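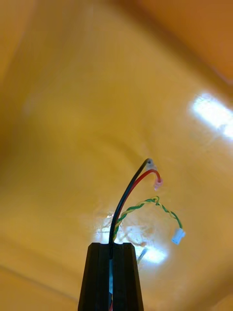

Durante anos numerei os cadernos de bancada por data e arrependi-me todas as vezes que precisei de encontrar alguma coisa. A data diz quando escrevi, e eu quase nunca me lembro de quando escrevi. Lembro-me do aparelho, do sintoma, às vezes da cor da capa. Em junho passei tudo para um índice único e deixo aqui o método, que é aborrecido e funciona razoavelmente.

O ponto de partida: cinco cadernos A5 quadriculados, 824 páginas escritas, letra irregular. Excluí as páginas só com contas soltas, porque uma conta sem unidades nem contexto não serve a quem a fez, quanto mais a outra pessoa. Digitalizar tudo foi a primeira ideia e abandonei-a ao fim de uma tarde. Uma imagem de uma página manuscrita continua a ser uma página manuscrita, e o reconhecimento de texto transformava-me os ómios em zeros.

O índice é um ficheiro de texto simples, uma linha por entrada, campos separados por tabulação:

caderno / página / objeto / assunto / estado

O campo «objeto» é o que mais trabalho deu. Comecei com o nome comercial (Tindall, Jokel, Truron) e descobri que metade das entradas não tinha nome comercial nenhum, eram módulos avulsos ou coisas retiradas de outras coisas. Passei a usar um vocabulário fechado de substantivos: fonte, placa, motor, cabo, sensor, caixa. O nome comercial, quando existe, vai para o assunto. O vocabulário está no topo do ficheiro e só acrescento um termo quando tenho três entradas que o justifiquem.

O campo «estado» tem quatro valores: aberto, fechado, repetido, abandonado. «Repetido» significa que a mesma medição aparece noutra página, e nesse caso a linha aponta para a outra. Resultado final: 335 linhas. Cabe tudo num ficheiro que qualquer editor abre e que o grep percorre sem se notar.
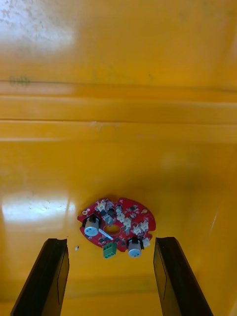

A segunda decisão foi sobre os esboços. Um esboço sem orientação é inútil passados seis meses, e eu tinha dezenas deles. A regra que adotei é marcar sempre uma referência assimétrica antes de desenhar o resto. Numa placa retangular basta um canto. Numa placa redonda, como a vermelha da fotografia, o furo central não ajuda, e os dois componentes cilíndricos de topo cinzento-claro, em lados mais ou menos opostos do furo, também confundem se o desenho os mostrar iguais. Nesses casos escolho um entalhe do contorno, marco-o com um triângulo a cheio e registo as posições pelas horas do relógio, com o triângulo às doze. O índice leva a letra E no fim da linha quando há esboço orientado e e minúsculo quando não há.

Quanto às referências cruzadas, uso a forma caderno.página (por exemplo, 3.112) escrita na margem exterior, a tinta. A lápis desaparece com o manuseamento. Se a referência aponta para um ficheiro no computador, escrevo o nome do ficheiro por extenso, sem caminho. Os caminhos mudam sempre que reorganizo o disco; os nomes, por disciplina, não mudam.

Experimentei ainda o Pleltach, que faz tudo isto com base de dados e etiquetas. Tem boa pesquisa. Exportava as datas em três formatos diferentes conforme o ecrã de onde se partia, e desisti à segunda exportação.

Falta resolver as folhas soltas. Por enquanto estão numa capa com a designação «caderno 0», numeradas pela ordem em que apareceram, e o índice trata-as como as outras.

Última atualização: terça-feira, 10 de dezembro de 2019

Pesquisar neste blogue
Introduza o termo Ir

Comentários

Haiyan Zheng
Uso um sistema parecido, mas com o número da página antes do caderno. Ordenar fica pior, admito. Como tratas uma página com dois assuntos?

Resposta do autor
Duas linhas no índice, com a mesma página. Não divido a página em a e b.

Boyang Lei
A tabulação dá-me problemas quando colo texto de outro lado. Mudei para a barra vertical e não voltei atrás.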